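kirach-wrist

Fingertip localization and grasp gating for the Adeck cell. Data plus the small node that eats it. Still moving, expect breakage.

What's in here

episodes/ has 448 short clips from the wrist camera, synced with joint state and gripper command
masks/ hand labels for the finger linkages, one PNG per keyframe
node/ the gating node, Python, no GPU needed
tools/ replay, relabel, and a calibration checker Efe wrote (run it first)

Setup

Python 3.10 or newer. pip install -r requirements.txt, then python tools/check_calib.py. If it complains about the mount transform, fix that before anything else. Half the bug reports on Ruppert came down to a stale transform.

Wrist view

Fingers stay in view the whole time, so the node masks them out before it looks for objects. Black links on a pale surface are easy. Black links over anything dark are not — the old threshold method leaked all over the place, hence the labels.

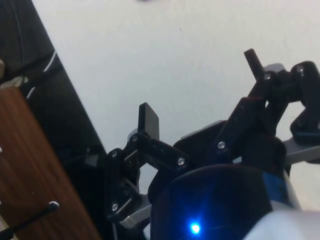
Wrist cam view. Both fingers over white, dark object and wood panel at left, blue LED at the base.

Screw heads are labeled as their own class. They're bright, they were getting picked up as object corners, and they make decent keypoints for the linkage pose. Blue LED glow is class "ignore". Same for anything blurred at the border.

The two fingertips don't look alike from this angle, one reads as a flat pad and the other as a slim rod. Don't mirror frames for augmentation. Sem tried it, pose error went up alot.

Splits

Train and val are split by episode, never by frame. Test is 19 episodes, kept out of tuning. Please leave them out.

Config

gate_delay_ms: 20
min_mask_area: 300
use_keypoints: true

Raise gate_delay_ms if the gripper closes before the mask settles. Lowering it hasn't helped anyone so far.

Known problems

- thin cables get merged into the finger mask sometimes
- timestamps drift on long clips, replay has a --resync flag
- glossy black stuff, see above. Paweena is on it
- relabel tool crashes on an empty mask, just restart it, work is saved

Labels by Paweena Chareonsuk and Florêncio Prata. Node by Uthai Duangkaew. Calibration questions to Efe Isah, he'll want the log file attatched.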